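Subject: Re: [tableware] The gray bowl, and what to do about the table
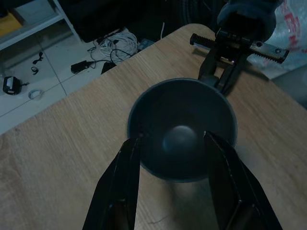 Bogdan Pietrzak wrote on 10/06/2025:

> Before we settle on gray for the whole order I'd like somebody
> to put soup in one. Dark bowls look lovely with rice or yogurt,
> but a brown lentil soup can disappear in them. Also, are we
> sure about the matte finish? I had matte plates from Nornetti
> for 4 years and every spoon left a mark.

Bogdan, thank you, and thank you to everyone who wrote to me off the list too. I'm sorry to be slow. I wanted to live with the bowl a little before I answered, and then my sister's family came and the week went where weeks go.

You're right about lentils! I made the red ones, which looked wonderful, and then the brown ones, which looked like a puddle at dusk. Squash soup, oatmeal, plain noodles and anything with an egg on it were all a pleasure to look at. I would still take the gray over the white we had before, mostly because of how it sits on pale wood. The rim is a touch lighter than the rest, so you get a thin ring all the way around, and I find that very pretty when the table is bare.

On the marks: I've seen a few faint lines near the bottom, and they came off with baking soda and a damp cloth. If your Nornetti plates had the kind that wouldn't budge, please tell me what you tried, as I'd rather know now than in December.

Gevico will hold the price if we order 16 or more. Kwiatkowski has something similar in a deeper shape, but I haven't had one in my hands, so I can't say how it stacks.

Now the table, which three of you asked about. It was oiled last winter and I've been careless with hot dishes since. The grain on that top is so fine and straight that any white ring shows right away. I'd like us to agree on trivets or cork mats before the bowls arrive. Felt looks nice but it holds crumbs, and I am the one who shakes it out.

If you'd like to try the bowl at home, write and I'll bring it by. Bogdan, you should have it first, and please make the brown lentils again, maybe with a spoonful of sour cream on top.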